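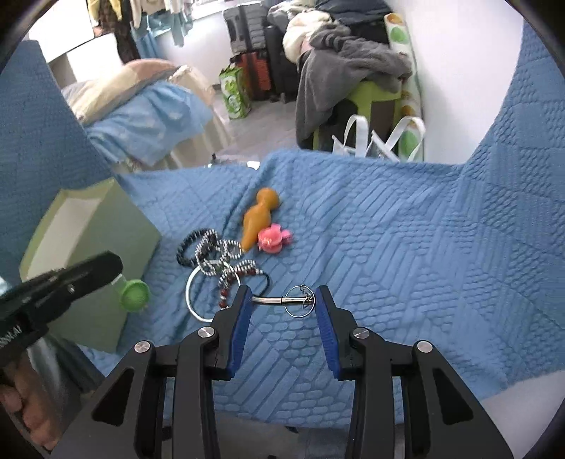
Şengül Polat would like it put at the top this year that the queue is the thing to check first and the decorations last, and after the way the Parri screening went I think we should all do as she asks. So the queue has moved up from the bottom of page two, Şengül, and thank you for being so patient with me!

Orkine Fan Screening, Ostden – venue walkthrough and safety checklist
To be filled in at Utska Hall the afternoon of the event, before the doors open
Filled in by: Gwilym Kemeys
Comments by: whoever had something to say, which was most of us

For anyone new, we are the Ostden chapter of the Orkine fan club, and in April we are showing the comeback concert on the big screen with the singalong, the dance cover stage and the photocard trading corner. The chapter list stands at 1244 names. Utska Hall is licensed for 3000, so we are nowhere near the limit, but a crowd that all wants to be against the same barrier can get tight in a very large room, and anyone who was at the front for the encore last time will remember that well.

Please mark each line OK, FIX or ASK. If you mark FIX, write down what you saw and where you saw it. "Bit dodgy" does not help the next person (I say this with love, Idris).

1. THE QUEUE

Line marked out along the side wall and not across the bike lane: OK
Wristband table under the canopy: OK
Water within reach of the line: FIX
Early arrivals list closed and handed to the door: OK
Separate entrance for wheelchair users open and signed: ASK

Gwilym: The water was inside the lobby, which does no good at all to a person who has been sitting on the sidewalk since breakfast. I have asked for it to be moved out to the wristband table.

Tươi Doãn: On the separate entrance, it was open but the sign pointed at the loading dock. My cousin followed it and met a forklift. She was fine, and she did get to see the banner being unloaded, so she considers herself lucky. Please can we have a person there as well as a sign?

Gwilym: Yes, we can, and it's you if you want it.

Tươi: I walked into that one.

2. DOORS AND EXITS

All 6 exits unlocked and opened by hand: OK
Exit signs lit: OK
Nothing stored in front of exits: FIX
Merch tables clear of the main doors: OK

Gwilym: The cardboard standees were leaning on the exit nearest the restrooms. I know it is the best light in the building for selfies. They have gone over to the coat check wall, where the light is honestly quite flattering too, and I'd be grateful if they stayed there. Somebody moved them back twice last time, and each time the line for a picture ran straight over the doorway.

Niilo Honkanen: Could we tape a rectangle on the floor for them? People are very good about tape. They will ignore a sign all evening but they'll stand behind a bit of tape like lambs.

Gwilym: Taped. See section 3 for what kind of tape, as I got a talking-to from the hall about the last lot.

3. FLOOR AND BARRIERS

Front barrier bolted, pushed and pulled along its full length: OK
Cable covers down between the sound desk and the stage: OK
Floor tape is the low-residue type: OK
Seated section chairs linked in rows: FIX
Aisles wide enough for two people to pass: OK

Gwilym: The back rows weren't linked. It looks fussy, I know, but when the opening song starts everyone stands at once and the chairs go backward into the knees of the row behind. The hall has the clips in a crate beside the piano.

Idris Samuel: I did the chairs. All linked now, crate is back by the piano. For the record, "bit dodgy" was a fair description of that ramp.

4. DANCE COVER STAGE

Stage surface swept and dry: OK
Steps with a rail on both sides: ASK
Edge marked in white: OK
Maximum of 4 dancers on the small riser at one time: OK, with comment
First aider seated where the stage can be seen: OK

Gwilym: There is a rail on the left steps only. The hall says the other one exists and is being looked for. Until it's found, everybody goes up and down on the left, and the MC will say so before each act.

Şengül: The riser limit needs to be told to the teams when they sign up, and again when they check in. A full-formation routine can't be cut down backstage with a few minutes to go, and we had tears about it at Parri. I'd let the big teams use the main floor and keep the riser for solos and the sub-unit songs.

Gwilym: Agreed, and I have changed the sign-up form. Big teams on the main floor, and they'll look better down there anyway with the screen behind them.

5. LIGHTSTICKS, BANNERS AND SOUND

Lightsticks on wrist straps: reminder on screen before the show
Banners no wider than the shoulders of the person holding them: OK
No poles, no tripods, no stepladders: OK
Strobe warning on the door and on the website: FIX
Free earplugs at the info desk: OK

Gwilym: The strobe warning was on the website but not on the door. It's printed now and will go at eye level on both sides. The second half of the show has a good deal of flashing in it, and people should be told before they find their seat and get comfortable.

Niilo: Is there a quiet room again? My sister used it for the whole of the rap unit's stage and came back happy.

Gwilym: There is! It's the rehearsal room past the coat check, with the lights half down and a jug of water.

6. TRADING CORNER

Tables against the wall, one side only: OK
Walkway kept open behind traders: OK
Bags under tables and not in the aisle: FIX
Lost and found box at the info desk: OK

Tươi: The bags are always going to be in the aisle unless there's somewhere for them. Nobody will put a binder full of rare cards in a coat check. Could traders have a chair each to put the bag under?

Gwilym: Spare chairs are stacked in the hallway, so help yourselves, but please leave the ones with the red sticker – those have a leg gone.

STILL OPEN WHEN THE DOORS GO

Right-hand stair rail (hall to find it)
Person for the wheelchair entrance (Tươi until the intermission, then Niilo)
Traders' bags, look again once the tables are full

Please hand the finished sheet to the info desk and not to me, as I'll be at the front barrier from the first song and won't hear a word you say.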